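Sorting small salvaged electronic parts by hand: tray in the middle or bins in the middle?

Posted in Workshop & Bench / Storage and layout

Mbali Mokgethi

I take apart small dead appliances and sort what comes out of them: bare circuit boards, switches with the lead still on, capacitors, short cable ends, the odd motor. I do this at a table 141 cm wide, usually from 7 in the evening until I get tired of it.

At present I have one deep box of unsorted parts on my left and a row of small drawers (Vamby, the clear ones) on the wall in front of me. The problems are these.

Parts roll. Anything cylindrical ends up on the floor, and the floor is dark gray.

The drawers are too narrow for boards. I end up with a "boards" pile on the table that gets in the way of everything else.

I lose small things against the tabletop, which is wood with a strong grain.

I have read that the unsorted parts should go in a shallow tray directly in front of you with the destination bins on both sides. I have also read the reverse, bins in a row at the back and nothing at the sides. Which one holds up over a long session? I have four categories, possibly five. I am right-handed. I would prefer not to buy a system.

Alcides Llanos

Tray in the center, bins left and right. I have used both layouts and the row at the back is worse for one reason: reach. With four bins in a row, the outer two are at arm's length and high, and you start dropping parts short. With two bins each side, every bin is a short movement from the tray and the hand does not cross over the work.

Details that matter more than the layout itself:

Tray. Use a metal one with a raised rim. Rolling parts stop at the rim. A shallow kitchen or instrument tray will do. Deep ones put your wrist at a bad angle and you cannot see parts lying against the near wall.

Liner. Put a sheet of plain white paper flat on the tray floor. Bare steel reflects the lamp and small gray parts disappear in the glare. Paper also lets you slide a part to the side and pick it up, where on steel you chase it with a fingernail. Change it when it is dirty. A4 or letter covers most of a medium tray, and the uncovered strip does no harm.

Quantity. Do not tip the whole box in. Put a few parts in the tray, clear it, put in a few more. With a full tray you spend your time untangling leads.

Bins. Shallow, open on top, wide enough for your largest board laid flat. No lids. Lids get put down on the table and then you have lost the table. Use one color for all of them, and make it a color your parts are not. Mine are Bunnag, bought in a pack of 20, and the pack size was a mistake.
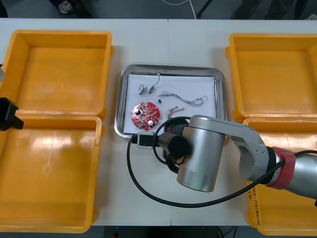
Center tray with paper liner, two bins to each side

The bins can sit close together front to back. If the front rim of the rear bin overlaps the back rim of the near one, there is no gap for a part to fall into. Handle lips on the short ends help when you carry a bin away to the shelf.

On the fifth category: do not add a fifth bin. Make it "undecided", put it in a cup behind the tray, and go through it at the end. If the cup fills up, one of your four categories is wrong.

Debora Tedesco

I agree with most of the above, but labels were left out. Write on the outer wall of the bin in marker, large, horizontally, on the face you see while seated. Small writing running vertically on the wall is unreadable from a working position, and you will go back to memorizing which bin is which. That works until you swap two of them.

If your bins have thick flared rims, the rim hides the upper part of the wall from above. Write low, or hang a card over the rim.

Left and right placement for a right-handed person: the category you have most of goes near right. Second most, near left. The rear bins get the rest. In my case:

near right: cables and loose leads
near left: switches and connectors
rear right: boards
rear left: capacitors, coils, motors

Boards can go at the back because they are large and easy to drop accurately. A round board is no different from a square one for this purpose. Components left on a board stay on the board. Do not start desoldering during sorting.

One caution. Capacitors out of mains equipment should be discharged before they get anywhere near a metal tray. The paper is not insulation you should depend on. The same applies to boards with large capacitors still fitted.

I use a Tresora mat under the bins to stop them creeping. Shelf liner does the same for less.

Oluf Arnardóttir

Just paint the table white. I did mine in September, two coats, and stopped using a tray.

Mbali Mokgethi

Thank you. To Oluf: it is not my table.

I tried the center tray last night with a baking tray and four food containers of mixed sizes. The reach is better on both sides and nothing went on the floor. The containers are too tall, I keep hitting the wall with my knuckles, so I will look for shallow ones. The paper made the largest difference. I did not expect that, and it cost nothing.

Two follow-up points for anyone finding this later. A small switch with its wire attached belongs with the switches; I had been putting those in with the cables and could never find them. And the cup for undecided parts filled up in one evening, so I have merged capacitors with motors and opened a category for connectors on their own.

Debora, does the card over the rim stay put when you pick the bin up by the handles?

Debora Tedesco

If it is on the long side, yes. On the short side your hand pushes it off. Use a binder clip.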